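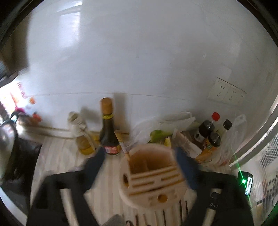
So August is apparently the month I finally deal with the counter. I've been in this apartment long enough to have memorized every bottle by the sink without ever deciding that any of them should live there, and on Monday night I reached for the vinegar, knocked over two things I wasn't reaching for, and said a word my downstairs neighbor probably heard.

I want to start with the utensil holder, because I have feelings about it. Mine's the round cream plastic kind, with the slots around the sides and the divided middle, and I used to think the dividers were silly. Who's sorting chopsticks from spoons at seven in the evening? Me, now! I love the dividers. The tall stuff stays upright and the little stuff doesn't sink to the bottom and vanish. There's one thin wooden stick that I keep in there for poking at things (cake, the drain, a stuck lid) and I will not be taking questions about it.

My old holder was a ceramic one I got at a shop called Dzene, and it was beautiful, and it had no holes. You can guess. I tipped it out one day and the bottom was a swamp. If you're buying one, turn it over, look for a way for the water to get out, and if there isn't one put it back on the shelf and use your money for lunch. I park the plastic one by the draining slots and give it a scrub with a bottle brush when I remember, so, you know, sometimes.

Now the soy sauce. Dalia Paulauskas came over for dinner a while back and asked why I own the tallest bottle of soy sauce she'd ever seen in a one-person kitchen, and the answer is that I go through it. Gold cap, little red label, back of the counter by the tile, same spot forever. I tried moving it into the cupboard during my first big tidy and lasted two dinners. If you use a thing every single night it gets to stay out. That's pretty much the only rule I have, and it took me way too long to be okay with it. I kept looking at pictures of those kitchens with one lemon on the counter and feeling bad.

The condiment corner is a different story. Red cap, black cap, the spice jar with the orange label, all huddled together over on the right like they're waiting for a bus. I use one of them regularly. The others I bought for a noodle recipe that Adi Hutapea sent me (so good, make it if he ever sends it to you) and then I made it twice and forgot. They're going on the shelf above the stove tonight. Or the shelf by the fridge, I guess, if the one above the stove gets too hot. Haven't decided.

And the bags. Oh, the bags. I come in from the market at Cluncombe, put everything down at the back of the counter, take out whatever I'm cooking right away, and the rest just sits there in its plastic. I'll spot something green through the side of a bag and think, oh good, I have vegetables, and then walk away. I wasted so many greens this summer. So the new deal is that the shopping gets unpacked before I take my shoes off, which sounds strict but my shoes are uncomfortable, so it moves things along.

The empties get folded into triangles. My friend Inese showed me how and it's weirdly soothing, and I counted when I finished because I had to know: 58. Fifty-eight plastic bags! From one drawer! I've taken more than half of them back to the bin outside the store and kept the good ones for trash.

Wiping down the tile was the easy part, since it's all glossy white and the splatters come right off with dish soap and hot water. The counter underneath took longer. There was a sticky ring behind the bottles that I had to leave a wet cloth on for 26 minutes (I set a timer for 20 and then got a phone call).

Still to do: the drawer under the stove, the lid situation, and figuring out what to do with the rice cooker, which is living on a chair right now. If anybody has a spot for a rice cooker in a kitchen with exactly one free outlet, please leave me a comment. The chair is my good chair and I'd like to sit in it again.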